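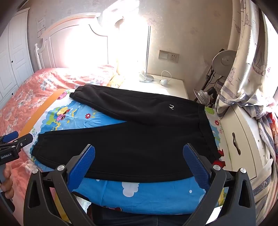
2 min read

Jurow Hand Gripper Guide
Section 17: Jaw does not close fully on fabric

Fault 200 means the jaws stopped short of the commanded grip. It comes up most often on dark, soft garments such as trackpants laid flat, where the pads skid over the top layer and a fold bunches up at the pivots.

1. Release the trigger and let the jaws open all the way.
2. Lift the gripper clear of the garment. Pause recording on both hands, even if only one has faulted.
3. Switch off at the handle.
4. Check the pivot pins on each jaw for lint or loose thread. Pull it out with tweezers.
5. Wipe the finger pads with a dry cloth. Replace any pad that has lifted at a corner.
6. Switch on and run the open/close test with nothing between the pads.
7. Smooth the garment out and start the fold again from the waistband.

CAUTION: Keep your fingers out of the linkage while the power is on. The jaws move during the test.

Note: If fault 200 returns, discard the episode and recalibrate (see Section 4). Fault 800 is a motor fault. Stop using the gripper and contact Jurow service.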